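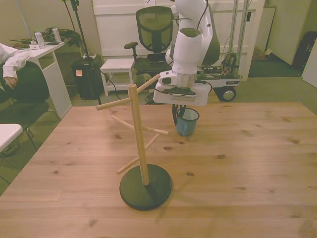
Figure 1. Blue enamel mug and wooden mug tree.

Storage of alginate impressions before pouring: a small study at the Hatby teaching clinic

Student project report, dental technology, second year
Prepared by Kamrul Uddin
Supervisor: Shiuli Samarakoon

1. Background

Alginate is the material which students meet first when they learn to take impressions. It is cheap, it is easy to mix, and most patients accept the taste. The weak point of alginate is water. A set impression contains a great deal of water inside the gel, and when the impression is left on a bench the water goes out and the impression shrinks. If the impression is put into water, the opposite happens and it swells. In both cases the stone model which is poured later does not have the same size as the mouth of the patient.

All textbooks in our library say that the impression should be poured as soon as possible. In our clinic it is often not possible. The impressions are taken on the clinical floor and the plaster room is in the other building, across the car park. The porter collects the boxes before lunch and again at the end of the day. An impression taken just after the first collection can wait the whole afternoon.

My question was simple. How long do our impressions really wait, and does the way we wrap them make a difference that a technician can measure?

2. The record sheets

Every impression that leaves the clinic has a paper sheet with it. On the sheet the student writes the time of the impression, and the plaster room writes the time of pouring. With the permission of the clinic I looked through the sheets of one term, which ended in September. There were 538 sheets. Only 334 of them had both times filled in, and for the others the waiting time cannot be known. Mostly it was the time of pouring that was missing. I was surprised by this, and I believe the plaster room was surprised also.

On the sheets that were complete, the waiting time depended very strongly on the hour. Impressions from the early morning were usually poured before lunch. Impressions from the early afternoon waited longest. Several impressions were poured on the next working day, and for the ones taken before a weekend this means Monday. I did not follow what happened with the appliances made on these models, because patient files were outside of my permission.

3. Materials and method

For the practical part I used a metal master model of an upper arch, which the department owns and which has four small reference posts. The alginate was Brelloden regular set, from one pail of 900 grams, so that all the powder came from the same batch. The stone was the ordinary yellow stone from Brekus that is used for study models. I shook the pail before each use and I left it standing for two minutes before opening it, because the dust is unpleasant.

The water was from the tap, brought to room temperature overnight in a covered jug. In the first trials I used water directly from the tap, and the setting was so uneven between morning and afternoon that I had to throw these impressions away. They are not included in the results.

There were three groups with 10 impressions in each group. The first group was poured at once. The second group was wrapped in a damp paper towel, closed in a zip bag, and poured after four hours. The third group was left without any cover on the bench for the same four hours. The distance between the reference posts was measured on each stone model with a digital calliper, three times, and the middle value was written down.
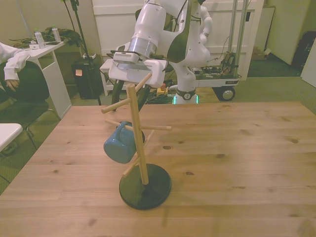
The tray was perforated metal, and I used the same tray size for all impressions. Adhesive was painted on and left to dry for five minutes. Two impressions came away from the tray at the back edge when I removed them, and these were repeated. I should mention that I did all the mixing by hand. The department has a mechanical mixer made by Chowdhury, but it was being repaired in the weeks when I needed it. Hand mixing brings more air bubbles, and on some models there was a small bubble near a reference post. If the bubble touched the post, I repeated the impression.

4. Results

The models from the first group were very close to the master model, and the spread between them was small. The models from the second group were a little different from the master, but I could not separate this difference from the error of my own measuring with the calliper. The models from the third group were clearly different. The change was largest across the arch, from one molar side to the other, and it was smaller from front to back. With my eyes alone I could also see that the edges of the uncovered impressions had become hard and a little curled, with a darker colour than the middle.

One thing I did not expect was in the second group. My first wrapped impressions had a soft, chalky surface on the stone. Ms Samarakoon looked at my towels and told me that they were too wet, and that free water was lying on the alginate. After this I squeezed each towel until it stopped dripping, and the surface of the following models was normal. I kept all the models in the group, since their distances could still be measured.

5. Discussion

The study is small and it has one operator, who is also a beginner. A metal model is not a mouth. There is no saliva, no undercut from tilted teeth and no patient who wants to close. I also tested only one product. Other alginates are sold for longer storage, and I cannot say anything about them.

Disinfection was left out. In the clinic every impression is sprayed before it is bagged, and the spray also brings liquid to the surface. A next student could add a sprayed group, with the same master model and the same tray. The model is in the locked cupboard behind the trimmer, and the key must be signed for.

For our clinic I make two suggestions. The damp towel should be squeezed well before it goes in the bag, and this should be shown to first-year students with the hands, because the word "damp" was understood differently by every person I asked. The second suggestion concerns the sheet. The space for the time of pouring is at the bottom on the reverse side, and I would move it to the front, beside the time of the impression.

6. Thanks

I thank Shiuli Samarakoon for her patience with my drafts, and the staff of the plaster room, who gave me a corner of their bench for longer than we had agreed.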